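Call for Participants: Night Shift Sleep Study

Hilside Sleep and Work Group is looking for adults who work nights to take part in a study of sleep, meals and alertness. The study runs from March at our Cliltham site. You do not need to have a sleep problem to take part, and people who sleep well during the day are as welcome as people who do not.

Who can take part

You may be able to join if you are between 21 and 60, work at least three night shifts a week, and have been on nights for six months or longer. We are looking for people from all kinds of jobs: warehouse and delivery work, nursing and home care, hotels, bakeries, security, cleaning, IT operations, call centers. Part-time workers can apply. So can people who rotate between days and nights, as long as the rotation is no faster than every two weeks.

You cannot take part if you are pregnant, if you take prescription sleep medicine, or if you have crossed more than two time zones in the past month. If you are not sure, please ask before filling in the form.

What you would do

The study lasts 4 weeks. You would wear a wrist monitor day and night and keep a short diary of when you sleep, eat and drink coffee. The diary takes five minutes a day and can be done on paper or on your phone. In the second and fourth weeks you would come to Cliltham once for a two-hour visit, which includes a reaction time test, a questionnaire and a saliva sample. Visits are offered at 8:00 am and 5:30 pm so that you can come straight from work or on your way there. 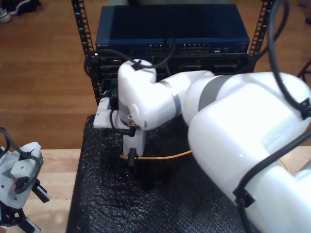 A white robotic arm near a server rack.

You will not be asked to change your hours, your diet or your caffeine use. Please carry on as normal, including on your days off. We would like to see your usual pattern, even if it is messy.

Payment and travel

Participants who finish all four weeks receive $673, paid by check or bank transfer within 30 days of the last visit. If you leave early you will be paid for each full week completed. Parking at Cliltham is free, and bus fares are refunded if you bring the ticket. Child care costs are not covered.

Your information

Your name is kept apart from your answers and replaced with a study number. We do not share anything with your employer, and we will not contact your workplace. You can leave at any time without giving a reason. If you do, you can ask us to delete what we have collected up to that point.

The first round of this study had 94 participants. A summary of what they told us about daytime noise and bedroom light is available on request.

How to apply

Ask for the screening form at the front desk at Cliltham, or write to Hilde Van Leeuwen, study coordinator, Hilside Sleep and Work Group, Fadholm Building, Room 4. Please include a phone number and the hours when you are awake. Screening calls take 15 minutes. Questions about eligibility or medication go to Kenneth Dalgleish at the same address.

Places are filled in the order that completed forms arrive.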